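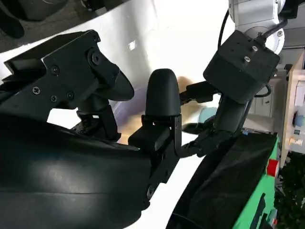
Oltville, January

How to get tea and coffee stains out of mugs and plates

Most brown marks inside mugs are tannin, which sticks to the tiny scratches in a glaze and builds up a little each day. Washing-up liquid doesn't shift it well. The methods below go from mildest to strongest. Start at the top and stop when the mug is clean.

What you need

Bicarbonate of soda
White vinegar or citric acid
A soft cloth and an old toothbrush
A washing-up bowl
Rubber gloves
Soda crystals (for the overnight soak only)

Before you start

Wash everything as normal and rinse it. Grease stops the other things from working, and a mug that has had hot chocolate in it will have more grease on the inside than you would think.

Look for cracks. Fine lines in the glaze are called crazing, and tea that has gone down into them is sitting in the clay underneath. You can lighten that kind of stain but you will rarely get rid of it. Put crazed pieces to one side and do them last.

Also put aside anything with a gold or silver rim, anything with a transfer on top of the glaze, and anything old that you would be upset to lose. Wash those by hand in warm water and leave it there.

Method 1: bicarbonate paste

Put a heaped teaspoon of bicarb in the mug and add water a few drops at a time until it is as thick as toothpaste. Rub it round with a damp cloth, using small circles. Use the toothbrush where the wall meets the base and at the top of the handle. Leave for 21 minutes if the mark is a dark one, then rub again and rinse.

I did the whole staff kitchen at Fukham this way, 41 mugs, and all but 4 came up clean with paste alone. Two of those were crazed.

For plates, use the same paste but go gently over the middle, where knives have been. The grey lines you often see there are metal left behind by cutlery and they do lift with bicarb, though it takes more rubbing than tea does. A cream cleaner made for ceramic hobs will also do it. Don't use wire wool on any glaze. It makes new scratches and the next lot of stains will be worse.

Method 2: vinegar or citric acid

If you live in a hard water area, part of what you are looking at is limescale with tea in it. You can tell by running a fingernail down the inside. If it feels rough, it is scale.

Warm half a cup of white vinegar, pour it in, top up with hot water and leave for an hour. Citric acid works just as well and smells less: one teaspoon to a mug of hot water. Tip it away, then go over it with the bicarb paste. Don't mix the two in the mug. They fizz and cancel each other out, and you end up with salty water.

Never use vinegar or citric acid together with bleach, or in a bowl that has had bleach in it. The gas it gives off is dangerous.

Method 3: overnight soak

Put on gloves. Line the washing-up bowl with a tea towel so nothing knocks together, stand the pieces in it and fill with hot water. Add soda crystals at the strength given on the packet and stir until they have gone. Leave until morning, rinse twice, and wash as normal before anyone drinks out of them.

Keep aluminium out of this soak. It goes black. That includes teapots with aluminium fittings. 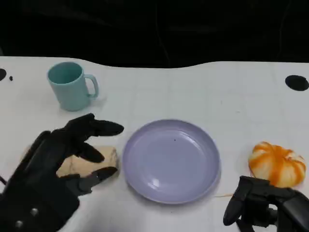

Marichka Sydorenko wrote in to say that denture tablets do the same job with less mess: one tablet, hot water to the brim, twenty minutes, and no scrubbing at all. She has used them on a teapot spout where a brush wouldn't reach. I have tried it since and it works on tea. It was slower on coffee, and I needed a second tablet.

Coloured glazes

Most modern coloured glazes are fired on and will take any of the methods above. Matt glazes are the awkward ones. They hold stains more and they can go shiny in patches if you rub hard, so use the soak first and leave the paste as a last resort. Try a bit on the underside before doing the inside.

Unglazed foot rings pick up dirt from draining boards. A toothbrush and washing-up liquid is enough.

Keeping them clean

Rinse the mug when you finish the drink. Even cold water helps - it is the last half inch drying out overnight that does the damage. If you use a dishwasher, keep the salt topped up and don't overload the top rack.

Do the bicarb paste once a month on mugs in daily use. It takes a minute each if they haven't been left too long.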